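Sorting Cutlery Into Bins: Your Questions, My Answers

Last updated December 15, 2021

I get a lot of mail about cutlery. More than I ever expected when I started writing about getting my kitchen under control! I've pulled the ones that keep coming back onto one page, so have a look through before you write to me (but do still write to me, I love it).

Why bins and not a drawer tray?

I used a drawer tray for years and I hated it. The slots were too narrow for the forks, crumbs got into every corner, and the whole thing slid to the back whenever I shut the drawer. With separate bins I can pick one up, carry it to the table, and wash it in the sink like a bowl. If you have a tray that fits and you like it, keep it!

Do they have to be see-through?

No, but I'd go for clear or at least translucent. I can tell from across the kitchen when the forks are running low. Colors help too. My rule at home is forks in clear, spoons in orange, and pink for whatever is left over — serving spoons, the cheese knife, that one tiny ladle from Burgi Aigner that I refuse to give up.

How do I start if everything is in one big jumble?

Tip it all out on a table. Really, all of it. I take out one kind at a time and I always begin with forks, mostly since they tangle with everything else and the pile gets so much easier once they're gone. Keep the bins in a row right at the edge of where you're working, so you aren't reaching over the heap.

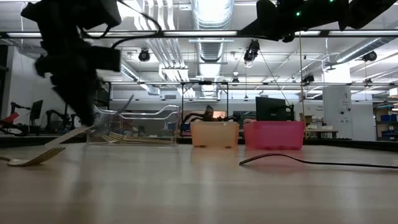 Once the forks are done, do the spoons, then the knives. I turn all the handles the same way as I go. My sister thinks this is fussy, and maybe it is, but grabbing a handful for dinner is so much nicer when you aren't getting tines in your palm.

How many forks does one household need?

I can't answer that for you! I had 93 pieces of cutlery when I finally counted, and I live with two other people. I kept 41 of them. The rest went in a box for my nephew's first apartment, and I haven't missed a single teaspoon.

What size bin should I buy?

Measure your longest fork and add a bit. If the fork has to stand up at a slant, the bin will tip over sooner or later. A lower front lip is lovely if you can find one, you can scoop things out without lifting the bin off the shelf. I've had bins from Flurix and from Badier and I use them side by side.

And chopsticks? They never stay put.

Oh, chopsticks. This is the question I get most. They roll, they're longer than everything else, and they lose their partners the way socks do. I pair them up on the table first and only then put them away, tips all facing one way. A long, low tub works better for me than a tall cup, which falls over the moment you pull out a pair. 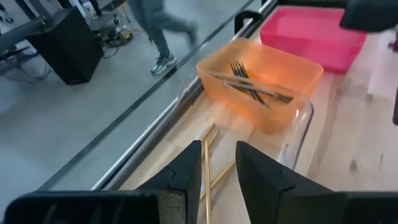 If you end up with an odd one, give it a week. The partner is usually in the dishwasher or behind the toaster. After that I move the single into the garden box, where it makes a very good plant marker.

Can wood and metal share a bin?

I keep them apart. Wooden pieces need to be properly dry before they go in anything with solid walls, and I let mine lie out on a towel overnight. Metal I just wipe and put away.

How often do you redo it?

A proper sort every June, when I do the whole kitchen, and a quick one before the holidays. The quick one takes me 20 minutes with the radio on. Urs Holzer wrote in to say he does his every month, and I admire him, but that is not going to be me.

Where do you keep the bins?

On the open shelf next to the stove, forks closest to the table. In the summer they go out to the porch on a tray and mostly come back again.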